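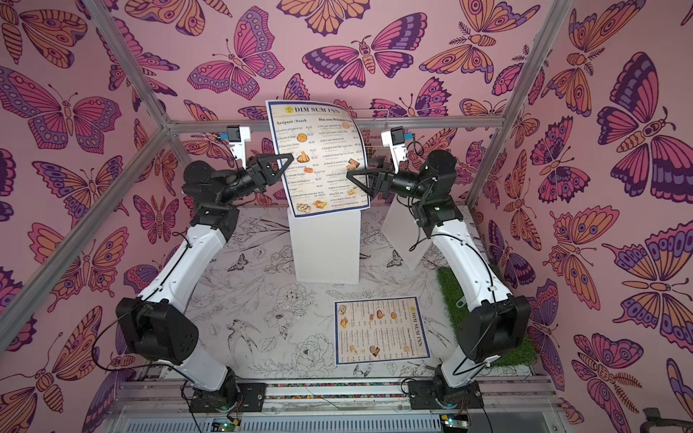
Yasuo Nakajima thinks the gel is too strong for the people we give it to, and that we should go down to the weaker one before the next group starts. He wrote this in the margin of my last entry and I answer him here, so that it stays in the notebook.

Search this notebook Enter keywords Go

2009-08-23

Skin study, benzoyl peroxide gel, Firkwood group. Week four visits are finished. We started with 31 people and 30 came to the visit. The missing one telephoned to Prestport and will come next week, so I keep her line open in the table.

Dryness: 15 of the 30 report peeling at the sides of the mouth or on the chin. It is more than I expected for week four. Most of them put the gel on right after washing, when the face is still damp, and I believe this makes the sting worse. Our instruction sheet says only "apply to clean skin". I wrote this sheet myself, so the mistake is mine. New text: wash, pat with towel, wait 15 minutes, then a thin layer. Also the amount must be said. Two people showed me how much they use and it was enough for the whole back.

To Yasuo: I would like to wait with the weaker gel. If we change the strength and the sheet at the same time, we will not know which of them helped. Let us change the sheet now, look again in October, and then decide. If somebody has cracked skin or swelling, she stops at once and sees the doctor in Whitelaw, this rule stays as it was.

Moisturizer. We give Skuren, the one without perfume, but five people brought their own cream from home. One of these is quite greasy, with coconut oil high in the list. I asked her to leave it for the time of the study. She was not happy and I understand her, her skin feels tight in the evening. I gave her a second tube of Skuren.

Bleached pillowcases and collars, again. Three complaints. Put it on the sheet in bigger letters: white towel, white pillowcase, wash hands after.

Lesion counts are not typed yet. I did the left cheeks twice, because my first and second count of number 63 did not agree (small closed ones near the ear, very hard to see in the afternoon light). From now on I count with the lamp on, also in the morning, so it is the same for everybody.

To do:
- new sheet, print and send to Firkwood
- ask Prestport for more Skuren, we have one box
- second person to repeat my counts on a few faces, Yasuo if he has time
- fridge thermometer shows nothing, battery?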